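README for the Merora bench arm rules

Last big tidy-up: May 2019

Hello! If you've landed in this folder you're probably about to use one of the small arms in the Drondisville workshop, or you've copied our rules for your own place and want to know what on earth I meant by rule 9. I wrote most of this, so blame me for the wording. There are 14 rules in rules.txt and I'm not going to repeat them all, only the ones people keep asking me about.

What's in the folder

rules.txt - the rules, one per line, printed and taped up by the door
checklist.txt - the short list you go through before switching on
log.csv - one row per session, 181 rows when I last looked
old/ - earlier versions, kept because I'm a hoarder

Who it's for

Anyone running a printed arm on hobby servos at a bench. We've been using it for arms that pick up little things and put them down again. It isn't a safety standard and it doesn't replace one. If you've got a proper industrial arm, go and read the real standards and talk to someone who does risk assessments for a living. Please don't wave my text file at them!

The rules people ask about

Rule 2, hands out before power on. Yes, even with a small arm. When the servos get power they can jump to wherever they last thought they should be, and a printed gripper will give your knuckles a decent whack. Say "power" out loud first. You feel daft for a week and then you stop noticing.

Rule 5, slow first run. Any new or edited motion gets its first go at 10 per cent speed, with one person's hand on the switch. I know it's dull. Make a cup of tea beforehand.

Rule 6, cables. Leave enough slack for the wrist to turn all the way both ways, but not so much that a loop can catch on whatever you're working over. Move the arm by hand with the power off and watch the cables the whole time (the cables, not the gripper, everybody watches the gripper). If a plug gets tugged at any point in the travel, sort it before you go on.

Rule 9, going into holes. This is the one that gets me emails. When the fingers have to reach down inside something, come in from straight above, stop just over the rim, then go down as its own separate move. Coming out is the same thing backwards: straight up until the fingers are well clear, and only then sideways.
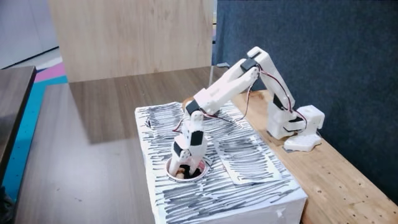
The Blomqvist version of our rules joins the last two moves together to save time, and I can see why, but a slightly wonky approach at full speed puts all the load on the fingers and the wrist servo. I'd take the extra second. Also, don't open the gripper fully while it's down there. Set a smaller opening for that job and write it in the log, so the next person isn't guessing.

Rule 12, loose stuff. Paper, tape ends and sleeves: have a look at what's lying under the forearm as well as under the gripper. The forearm sweeps a bigger patch than you'd think.

Changes since the Prerkau copy

If you got yours from Prerkau you're 6 versions behind. The main differences are that rule 9 used to be two lines of waffle, rule 12 didn't exist, and the checklist had the power step in the wrong place (sorry). Log files from the old version still open fine, but the column for gripper opening will be blank.

Using and changing it

Copy it, change it, print it in a silly font, I don't mind. If you drop a rule, leave its number empty so the logs still match up. Fixes are very welcome, and so are arguments about rule 9, as long as you've tried it at the slow speed first.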